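Where Do the Clothes Go? Laundry in a Shared Apartment
Project report by Uriel Herrera
2021-07-24

I picked laundry because I was already annoyed by it. Our place on Sendatdale has no closet worth the name, and everybody's clean clothes used to end up on the nearest chair and stay there until they got worn again or stepped on. So my project for the home living unit was to find out if putting hangers right where the basket gets emptied would change anything.

The setup was cheap. I bought 40 plastic hangers from Kotgate (the thin kind, they were on sale!) and moved the sorting spot from the hallway to the big table, where people sit anyway. The rule was simple: shirts and jackets get hung straight out of the basket, and socks and underwear stay in it until somebody folds them. I kept a notebook for 11 days and wrote down what was still lying around at bedtime.

The first two days were a mess, mostly my fault, I'd left the hangers in their bag and people just forgot. Once they were out on the table it went a lot better. Black T-shirts were the worst for getting mixed up, we own so many of them. Jackets were easy. The thin hangers do sag with a heavy hoodie, so next time I'd get a few thick ones from Ivness as well.
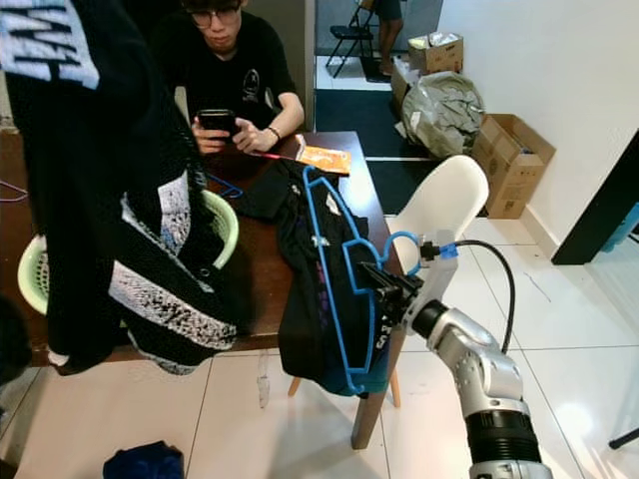 Should you button a shirt before you hang it?
Just the top button is enough. It keeps the collar from sliding off the hanger, and doing all of them takes so long that people quit after the third shirt.

I still want to try this again in January, when there are sweaters to deal with and things take forever to dry. My notebook pages are stapled to the back of the paper copy.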